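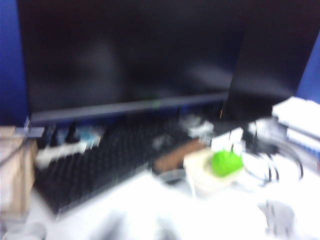

How much electricity does an office use when everyone has gone home?
In the building we measured, 17 percent of the weekly total was used between 8 pm and 6 am.

Standby Power in a Small Office
Project report, Plemlow College, Building Services course
Karine Zacharias and Brock Cormier
June 23, 2018

We took readings through May on one floor of the Pralton building. The floor has open desks, a print room and a kitchen. Plug-in meters went on the desk outlets, and the main panel was read every morning and evening by Nokuthula Shabalala, the building manager.

The floor used 1,243 kWh in the first full week. Most of the night use came from the print room and the kitchen – the two large copiers never went fully to sleep, and the water heater kept its tank hot all night. Monitors on standby drew very little each. Computers left running drew a lot more, but this varied from desk to desk and we could not get clean numbers for all of them.

In the second week we put timers on the water heater and both copiers. One timer was set wrong and the copier stayed off until mid-morning, so that day was dropped from the results.

At the current rate, we expect the timers to save roughly 600 dollars a year. We did not include the cost of buying them.

Problems
The meters only store seven days of data. We lost part of week three before we found this in the manual. The panel readings also include the hallway lights, which we had no way to separate.

Our supervisor was Thérèse Campbell.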